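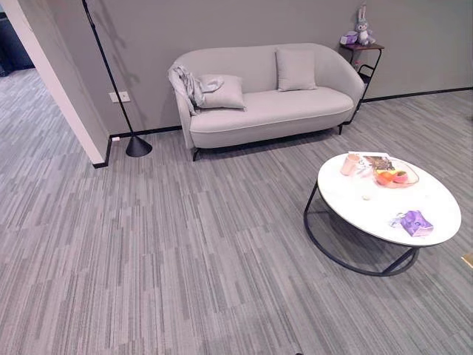
Grey loveseat, two pillows and a throw.

The Phish

The email went out at 9.04 to all 700 people at Stakden College, and it offered them free parking.

Aušra Rätsep had written it herself. She had misspelt "vehicle" on purpose, then worried that this was too obvious and spelt it properly, then worried that she was being cruel and misspelt "permit" instead. The link led to a page that said YOU HAVE BEEN PHISHED in red letters, with a short film underneath about passwords. The film had been made by a firm called Vollel and starred a cartoon padlock with eyelashes.

"What's a good result?" asked Noemí Ledesma, who ran the library and had wandered into the security office because it had the better kettle.

"Under 40 clicks."

"And a bad one?"

Aušra turned the screen round. It was 9.11 and the counter stood at 212.

"Well," said Noemí, "they do want parking."

By ten the replies had begun. People were not supposed to reply, but the address worked, because Aušra had set it up in a hurry and had forgotten to stop it working. A man in Geology wished to know if the offer covered trailers. Somebody in Payroll had sent her staff number, her date of birth and a scan of her driving licence, front and back, with a note saying she hoped this was everything. The Dean of Students had clicked the link, watched the padlock all the way through, and then written to ask when he might expect his permit.

"You'll have to tell him," said Noemí.

"The padlock told him."

"He'll have thought the padlock was part of the form."

Aušra wrote to the Dean. She explained that there was no permit and that the message had been a test. Within a minute he forwarded her email to the help desk, marked URGENT, with the words "This looks like one of those scams we keep hearing about." The help desk, very properly, blocked her account.

She sat for a while looking at the box that wanted her password and would not have it.

"He passed, then," said Noemí.

To be let back in, Aušra had to ring the help desk, which was a boy called Sandoval in the room next door. She could hear his phone through the wall. He asked for her mother's maiden name. She gave it. He asked for the name of her first pet, and she said that she had never had a pet, that the question was a poor one, and that she had written a paper saying so in September.

"It says here Vikico," said Sandoval, twice, once down the line and once through the plaster.

"That was a goldfish. I didn't count it."

"I'm not meant to tell you the answer, am I?"

"No."

"Could you forget I said it, and then say it?"

She said it. He gave her a temporary password, which was Password2, and she closed her eyes and typed it in.

There were three new messages. The first was from the man in Geology, asking again about the trailer. The second was from the Vice-Chancellor's office, which congratulated her on the new parking scheme and wanted a paragraph on it for the newsletter. The third offered her a prize for Women Leading in Digital Safety, with dinner and a small glass obelisk, and asked her to confirm her attendance by following the link.

Aušra read it twice. It was nicely put together. They had spelt her name with the little hook on the s and both dots on the a, and hardly anyone took the trouble.

"Is that real?" said Noemí, leaning over with the tea.

"I shouldn't think so."

"You've got your hand on the mouse."

"I'm only seeing where it goes."

Noemí put down both mugs, reached behind the desk and pulled out the plug. Next door, faintly, Sandoval's phone began to ring. It was the Dean, wanting to know where he should leave the car.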